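What I learned from a year of pickling everything

2024-03-10

Filed under: kitchen, preserving, mild obsession

It started with the limes. My neighbour in Mamstead has a tree that goes completely mad every winter, and last August she left a shopping bag of them on my step with a note that just said HELP. I made cordial, I made a tart, I put slices in every glass of water we drank for a fortnight, and there were still limes rolling around the bottom of the fridge. So I rang Lakshmi Chacko, my old housemate and the best cook I know, and she said, well, obviously, pickle.

I'd never pickled anything! My family was a jam family. But Lakshmi read me her aunt's recipe over the phone (salt, chilli, turmeric, a frightening amount of gingelly oil, mustard seeds, fenugreek, asafoetida) and I wrote it on the back of a rates notice, which is still stuck to the side of the fridge with a splash of oil right across the word "fenugreek".

That first batch was too bitter. I'd been stingy with the salt and impatient with the waiting, and I opened it after 13 days when Lakshmi had said to leave it 26. The second batch I left alone for the whole time and oh, it was so good. Soft, sour, hot, a bit funky at the back of the nose. I ate it with curd rice for lunch, then with cheese on toast for dinner, and then standing at the fridge door at ten at night.

After that I was off. Carrots with ginger. Green mango, when I could get it. Cauliflower, which made the whole house smell like a school science room for two days. I did a drive out to Saltville just to buy small cucumbers from the stall by the highway, and came home with far more than I'd meant to, plus a pumpkin.
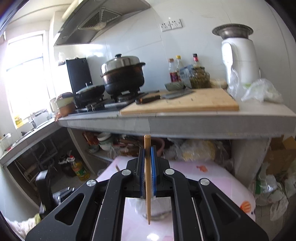 My biggest change this year has been getting serious about air bubbles. I used to ladle everything in, bang the lid on and hope, and then I'd find gaps halfway down with a bit of carrot poking out of the oil looking sorry for itself. Lakshmi's fix is the cheapest one going: a plain wooden chopstick, held upright over a clear glass jar and poked down the inside, all the way round. Metal can scratch the glass, and a spoon is too wide to get between the pieces. Slide it down, wiggle, let the bubbles come up, top up the oil, do it again. I now keep one just for the turmeric jobs, as it's gone the colour of a highlighter and isn't fit for noodles.

The other thing I've come around to is weighing the salt. For my plain fermented vegetables I weigh the veg and the water together and work from there. If it comes to 2000 grams all up, a 2.5 per cent brine wants 50 grams of salt, and I like mine a touch saltier in warm weather. I know plenty of people go by handfuls and their pickles are wonderful. My handfuls are not to be trusted.

I've also been hunting down better mustard seeds. There's a little grocer called Kartha, over in Notavbridge, that sells the tiny dark ones in 100 gram bags, and they are so much livelier than the supermarket ones. Warm the oil, drop them in, put a lid on quick smart. The man at the counter asked what I was making and we ended up talking for ages about whether garlic belongs in lime pickle. He says yes, always, whole cloves. Lakshmi says absolutely not. I've made a jar each way and I'm keeping my vote to myself until she's been over to taste them both.

Next up is a gooseberry one, if I can find the proper Indian gooseberries, fresh or frozen. If you've got a source, please leave a comment! I'd also love to hear what you do with the leftover spiced oil once a jar is finished. So far I've been frying eggs in it, and I can't recommend that highly enough.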